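Poltness 8 Cue Light System

Backstage cueing for small and mid-size theatres

The Poltness 8 is a wired cue light system for stage managers. It runs up to 8 outstations from a single desk unit, with separate standby and go signals for each one. It is built by Didska and sold and hired in Canada through Agbenyega Stage Supply.

Most of the systems we send out go to playhouses, school theatres and touring musicals where the headset channel is already busy, or where a performer waiting behind a flat can't wear a headset at all. A light is silent, and it can be seen from the wings, the fly floor or the pit.

How it works

The stage manager presses standby and the red lamp on the outstation flashes. The operator presses the button on the outstation to acknowledge, and the red lamp goes steady on both ends. When the cue is called, the green lamp comes on and the red goes out. Green stays on for as long as the go switch is held, or for a set time if you turn on the timed release in the menu.

Channels can be grouped. Two master switches on the right side of the desk unit will fire any combination you assign to them, so a scene change with flies, sound and a performer entrance can be run from one hand.

The colour and brightness of each lamp can be set separately. For a very dark scene we suggest the lowest setting, with the outstation hooded.

The desk unit

The desk unit sits flat on a prompt desk or production table and has a low front edge, so it doesn't block the script. The switches are full-size toggles and can be told apart by touch. There is a strip above them for white tape labels. The unit has rubber feet and a splash cover over the switch panel, but it isn't waterproof. Keep drinks on the far side of the table during tech. 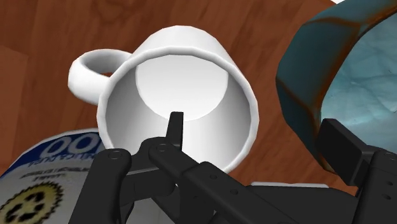
Outstations

Each outstation has one red lamp, one green lamp and an acknowledge button. The housing is black powder-coated steel with a hook clamp point on the back and a keyhole slot for screwing to scenery. A second lamp head can be plugged into any outstation where two people need to see the same cue -- on either side of a doorway, for instance.

Cable and power

Outstations connect with standard 3-pin XLR cable, the same as you would use for a microphone. Power comes from the desk unit, so there are no plug packs backstage. The desk unit has a locking power inlet and will hold its channel settings if the power is cut.

Please don't run cue light cable through a DMX splitter. It will not work and it may damage the splitter.

What's in the case

Desk unit
8 outstations
8 hook clamps
2 extra lamp heads
Power cable and spare fuse
Printed quick guide

Cable is not included with a purchase. Hire sets come with a 10 metre cable for each outstation, and longer runs can be added to the order.

Wireless option

The Mutisska receiver adds wireless outstations to an existing Poltness desk unit. We recommend it for moving scenery and outdoor stages only. For everything else, wire is simpler and there are no batteries to check at the half.

Price and hire

The full set is $3,000 plus tax. Hire is by the week, and a second week is half price. March and November are our busiest months for school and community musicals, so book early if your show falls then.

For a quote, or to try a set in our demo room, ask for Asanka Uddin at the hire counter. Repairs and replacement lamps are handled at the same counter, and repair drop-off closes at 4 p.m.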